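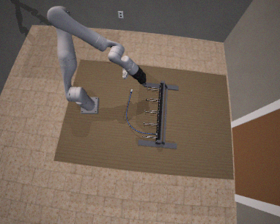
What is cable routing in robot software?

It is the task of computing how a robot arm must move a cable, so that the cable ends up on a wanted path through a set of fixtures. The software has to plan for the arm and for the cable at the same time.

Cable routing belongs to the wider field of deformable object manipulation. A rigid part can be described with a position and an orientation. A cable has no such short description, and its shape changes with each motion of the gripper. For this reason a planner which works well for picking boxes usually cannot be used for cables without changes.

Cable model

Most planners replace the real cable with a chain of short segments joined by springs. The springs resist bending and, more weakly, twisting. A chain of 100 segments is common in published setups. Fewer segments make the computation faster, but the chain then turns around a fixture in visible corners, and the contact forces become unreliable.

A second approach keeps the cable as a smooth curve and searches for the shape with the lowest energy between two fixed ends. It is fast and gives good results when the cable moves slowly. It does not handle contact well, and many programs therefore use the curve for the long free part and the chain near the fixtures.

Planning

The work is often divided into three levels. The highest level chooses the order in which the fixtures are visited. The middle level looks for a collision-free path of the gripper between two fixtures. The lowest level runs during the motion and corrects small errors from the measured state of the cable.

The order of fixtures is mostly given by the wiring drawing. Even so, the planner must decide from which side each fixture is approached, and a wrong choice at an early fixture may show itself only much later, when the remaining cable is too short. Some programs go back and try the other side. Others give a cost to every unit of slack – a method that is simple to write and difficult to tune.

Perception

When the cable is observed by a camera, the image has to be turned into an ordered line of points. Thin cables are difficult for depth sensors, and many systems find the cable by its color instead. Where the gripper covers a part of it, the missing points are filled in from the cable model. In simulation the positions can be read directly from the physics engine, so planning can be tested separately from perception.

Zindix

Zindix is a planning library for cables and hoses. It was started by Tomos Eynon at Hatdale as a set of scripts for a single arm, and was later rewritten with an interface of its own. The first public version is dated May 5, 2021. The physics engine is not part of the library and is connected through an adapter called Vikow.

The standard test scene is a simulated room with a single arm standing next to a rack. Metal holders stick out from the rack on the side of the arm, and a thin blue cable with a small white connector runs in a wide curve down to the rack's lower end. The gripper is brought close to the rack at different heights, and for each height the planner must keep the cable inside its permitted bend radius. The scene is used both for regression tests and for teaching.
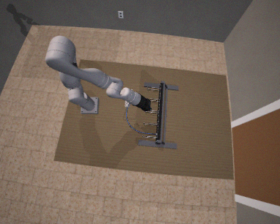

Evaluation

The test suite of Zindix contains 2,719 runs. Each run begins with a different cable stiffness or a different starting shape, and is stopped after 400 control steps if the goal has not been reached. Three results are stored: whether the cable is in its place, the largest bend, and the largest pull on the connector. A run with a correct final shape but too strong a pull is counted as failed.

Limitations

Friction between cable and fixture is the weakest point of the present models. It depends on the coating and on age, and it is rarely measured before planning. Knots are excluded in nearly all programs. Branched cables, as found in vehicle harnesses, can be modeled, but the planning time grows quickly with every branch.

See also

Deformable object manipulation
Motion planning
Price stiffness table
Vikow adapter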